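Left jaw stops releasing partway through garment folds

tmarchetti_b
Joined: August
Posts: 8

Looking for ideas on a release fault. We fold clothing on a bed with two hand-held grippers, one operator, one in each hand. Linkage type, four pivot pins each. On the left unit the jaws close on the cloth fine, but when the operator lets off the trigger they stay shut for a second or two. By then the arm is moving and the garment gets dragged off the bed. It happened 8 times in 183 grasps, always on the left. This is the hooded jacket it does it with most, sleeve hanging over the side where the right unit picks it up.

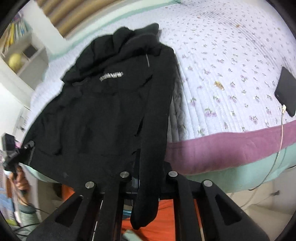

Re: Left jaw stops releasing
keisha_s

Check the return spring first. We had the same thing on a Katard linkage after 40 hours of use. The spring had lost tension and friction in the pins did the rest.

Re: Left jaw stops releasing
tmarchetti_b

Swapped the spring yesterday. No change.

Re: Left jaw stops releasing
kincaid.a

I don't think it's mechanical. If the jaws let go on their own after a second, that sounds like a late command. What are you logging? Compare trigger position with jaw width for one bad release. Also, is anyone's hand near the linkage when it sticks? Those arms will pinch.

Re: Left jaw stops releasing
keisha_s

There's no command to be late if the trigger is a straight pull on the linkage. Barrett, is it direct or motor driven?

Re: Left jaw stops releasing
tmarchetti_b

Direct pull. Nothing powered in the jaws. And yes, Trinity got a fingertip caught under the outer arm trying to free a cuff. Bruise, no cut. The rule now is put the tool down before touching the cloth.

The pads are the ribbed blue ones. Wide open over black fabric it looks like this, no problem at all at full travel.
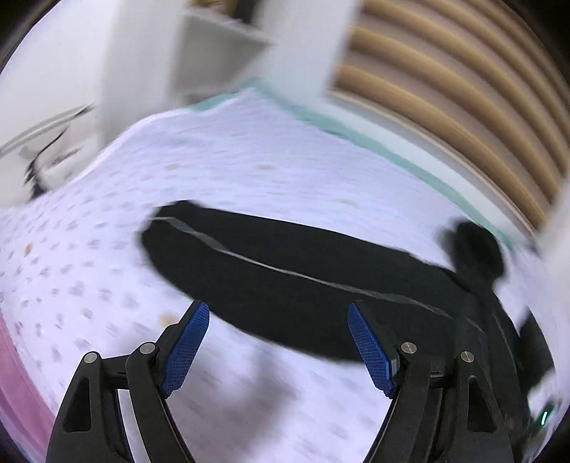
Re: Left jaw stops releasing
t_fernandes

Take the pins out on the bad unit and look for lint. Ours packed up with fleece on the inner pins. Wipe them, no oil, oil holds the fluff.

Re: Left jaw stops releasing
kincaid.a

OK, direct pull rules out my idea. I'd still log the widths. Lint would get worse over a session and you could see that.

Re: Left jaw stops releasing
tmarchetti_b

Pulled the left inner pin. Gray felt packed all the way round it. Cleaned both sides, 90 grasps since and one slow release. Leaving this open until I know what the one was.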